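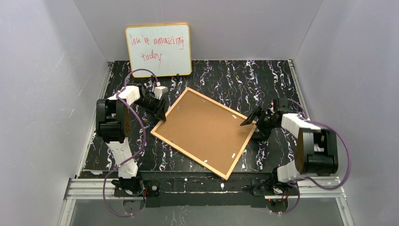 Refitting the back of a picture frame: tabs, turn buttons or tape?

apuma
Posted 28 January 2022
The frame is face up or face down depending on who you ask, but the plain brown side is the one I need to deal with. Narrow light wood border, six fittings around the inner edge: three white tabs, three metal. I want to swap the print and close it again without splitting the rabbet. Do I replace the lot with one type?

Lurnby76
Leave the metal ones. Replace the white tabs with flexible points, spaced 100 mm apart. Three plus three is thin for a panel that size.

s_kulkarni
Disagree on spacing. 100 mm is for heavy glass. With acrylic, 226 mm is fine, and every extra point is another chance to split a narrow border. What is the glazing?

apuma
Acrylic, 2 mm. The molding is Climwood, bought unfinished.

Lurnby76
Then I'd accept wider spacing on the long sides, but put a fitting near each corner. Corners lift first.

s_kulkarni
Agreed on corners. Also turn it square to the table before you press anything in. In the photo one corner hangs over the front edge – you want the whole side you're working on supported.

raju_bench
Put a blanket down too. Acrylic scratches on any hard top.

apuma
Blanket noted. Tape over the gap afterward?

s_kulkarni
Yes, paper tape, after the fittings. Metex sells a gummed one that holds well.

Lurnby76
Gummed tape is a nuisance if you change prints often. I'd skip it.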